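Tutent tank sensor thread, start to finish (well, nearly finish)

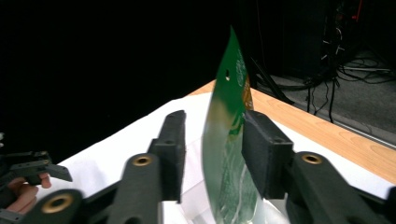 Flidley RV Owners Club, Electrical & Plumbing Group

OK, I promised everyone at breakfast I'd write up the tank monitor swap, so this is me doing it in pieces between loads of laundry. We're at the Mkhize campground until the weekend and the signal is great for once!

Our old gray tank gauge has read 2/3 full since the day we bought the coach. Empty, full, sloshing over a mountain pass, 2/3. I had learned to live with it. Marwa Kettani had not, and she's the one who talked me into stick-on sensors at the spring rally.

The old kind are probes that poke through the tank wall. Soap scum and hair bridge across them and the panel thinks there's water up there. The Tutent strips go on the OUTSIDE of the tank and never touch the water. I love this so much.

Getting to the tank was the worst part. Seven screws on the belly panel, two of them rusted solid. Penetrating oil, cup of coffee, more oil. The second one came out with a noise I won't forget.

Clean the tank wall really well. I used rubbing alcohol and went over it twice. Stay away from seams and from the metal straps, mine needed a couple inches of clearance before the readings settled down.

Wiring is just two wires per tank back to the panel. I reused the old harness and crimped everything with the heat shrink kind of connector. Marwa held the flashlight and sang.

Calibration! You fill the tank, hold the button, and wait for the beep. Then drain it and do it again for empty. I missed the first beep because the fan was on, so turn the fan off.

And it WORKS. I watched the number climb while Mpho Sibiya did our dishes and I yelled every reading through the window. 12%. 15%. 19%. He was very patient.

Black tank is next. I'm using the longer strip for that one and I want to flush it three or four times first, for reasons you can all imagine.

Question for the Clirkusus panel owners: does your display dim at night? Mine lights up the whole hallway and I've got a sock over it.

Recent posts
Water heater bypass valve, which way is open?
Batteries after 1000 nights off grid
Trip log: 3217 miles and one flat
200 watts on the roof, was it enough?

This site uses cookies to keep you signed in. By continuing to browse you agree to our cookie policy. OK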